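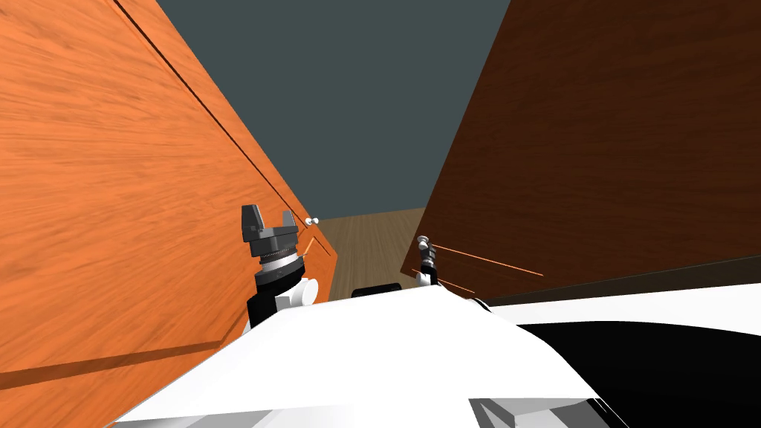

Lakstead's last bank counter to close on Saturday

The Ferow Savings Bank will shut its Lakstead branch at noon on Saturday, ending a run on the High Street that began in 1826 and survived two fires, a flood and the introduction of the fixed-term bond.

Customers were told in a letter, second class, which reached most of them after the notice had gone up in the window. It thanks them for their loyalty and invites them to "continue their journey" at the Zullutlow branch. The journey takes 40 minutes by bus, when there is a bus.

Ferow says counter visits have been falling for years and that most everyday banking is now done by phone. It did not say how many visits there had been, or whether the decision in February to open the counter only on weekday mornings had anything to do with it. The Saturday opening this weekend is a special arrangement, so that people can come in and be told the branch is closing.

Dalal Khoury, who runs the dry cleaner's two doors along, has paid in her takings at the counter every week since she took over the shop. She has been offered a night safe in Zullutlow.

"I don't need a night safe," she said. "I need somebody to give me pound coins at ten past nine."

She has since tried the app, which asked her to photograph her passport and then told her that her face was too bright.

From next week a mobile branch will call at the car park behind the library, staying for 70 minutes each fortnight. It will take cheques and sort out forgotten PINs but will carry no cash, on the grounds that it is a van. Anyone wanting notes can use the machine outside the petrol station, which charges for withdrawals and has a fondness for twenties.

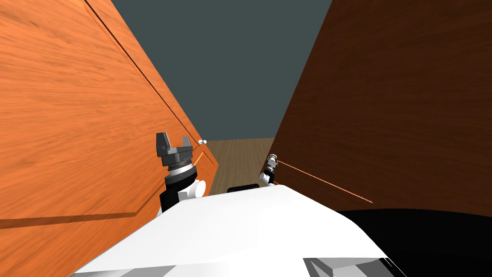
The town council has asked for a shared banking hub, where several banks take turns behind one counter. A first application was turned down because Lakstead still had a branch. A second can be made once it hasn't, and a decision usually takes 6 months after that. The clerk has filled in the form already and is waiting for Monday to post it.

Ferow said no jobs would be lost. Two of the counter staff are moving to Zullutlow and the third is retiring – a coincidence, according to the bank, and one she was as surprised by as anyone.

As for the building, the only firm offer so far has come from Huenchumán, the coffee chain, which hopes to keep the strongroom door and put four tables behind it. Its plans are on show at the library until the end of the month. A note at the bottom of the second page says the café will be card only.

Safe deposit boxes must be emptied before noon on Saturday. Customers should bring their key and two forms of identification.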